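Capítulo 2
O posto de trabalho: superfície, alcance e ordem

Este site utiliza cookies para melhorar a experiência de leitura. Ao continuar a navegar, aceita a nossa política de privacidade. Aceitar | Gerir preferências

O estudo da organização do trabalho industrial começa, na maior parte dos manuais, pela fábrica no seu conjunto: a implantação das naves, os fluxos de matéria-prima, a distribuição dos turnos. O presente capítulo adota o percurso inverso e parte da unidade mais pequena em que o trabalho pode ser observado e descrito, o posto. Entende-se por posto de trabalho o espaço delimitado no qual se executa uma operação ou um conjunto estável de operações, com os meios materiais que lhe estão afetos e as regras que determinam a sua utilização.

A definição comporta três elementos que convém distinguir desde já. O primeiro é o plano de trabalho, ou seja, a superfície sobre a qual as peças são apoiadas, orientadas e transformadas. O segundo é a zona de alcance, que corresponde ao volume em que a operação pode ser realizada sem deslocação da base. O terceiro é a zona de serviço, reservada à alimentação elétrica, às ligações e às fixações, que com frequência é esquecida na fase de projeto e corrigida mais tarde, com custos acrescidos.

No que respeita ao plano de trabalho, a escolha do revestimento merece maior atenção do que habitualmente recebe. Uma superfície muito brilhante produz reflexos e dificulta a inspeção visual; uma superfície demasiado rugosa retém poeiras e prejudica o deslizamento das peças. A cor intervém igualmente, pelo contraste que estabelece com os materiais manuseados. Na unidade de montagem de Sorska, estudada na secção final, a substituição dos tampos foi decidida por este motivo, e não por desgaste. 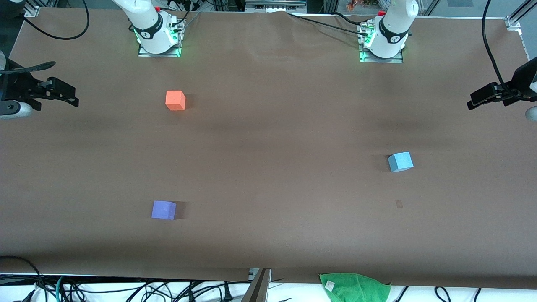
Figura 2.1 - Mesa de tampo castanho com dois braços robóticos brancos, cujas bases se encontram junto ao lado mais afastado do tampo.

A zona de alcance divide-se, por convenção, em área normal e área máxima. A área normal é a que se percorre com o antebraço, mantendo o braço junto ao tronco; a área máxima exige a extensão completa do membro. As tarefas frequentes devem situar-se na primeira e as ocasionais podem ocupar a segunda. Quando dois executantes partilham a mesma mesa, as respetivas áreas intersetam-se, e é necessário definir a quem cabe a prioridade na zona comum. A ausência dessa definição é causa recorrente de interrupções - curtas, raramente registadas, mas com efeito cumulativo sobre o tempo de ciclo.

A zona de serviço obedece a princípios de outra natureza. Recomenda-se que os cabos sigam percursos fixos e identificados, que as ligações permaneçam acessíveis para manutenção e que os elementos de fixação possam ser verificados sem desmontagem. O regulamento interno da empresa Wosetti, reproduzido parcialmente no anexo, prevê uma inspeção destes elementos a cada 2000 horas de funcionamento.

Importa ainda referir a dimensão documental do posto. Cada um dos 20 postos da oficina de Vornmont dispõe de uma ficha própria, na qual se indicam a operação, os meios afetos, as cotas do plano de trabalho e as alterações introduzidas. A comparação com a oficina de Biwott, onde tal registo não existia, constitui o objeto do exercício de síntese.

O capítulo está organizado do seguinte modo. A secção 2.1 trata do dimensionamento do plano de trabalho. A secção 2.2 desenvolve a noção de zona de alcance e apresenta os métodos de traçado. As secções seguintes ocupam-se da zona de serviço, da ficha de posto e do caso de Sorska.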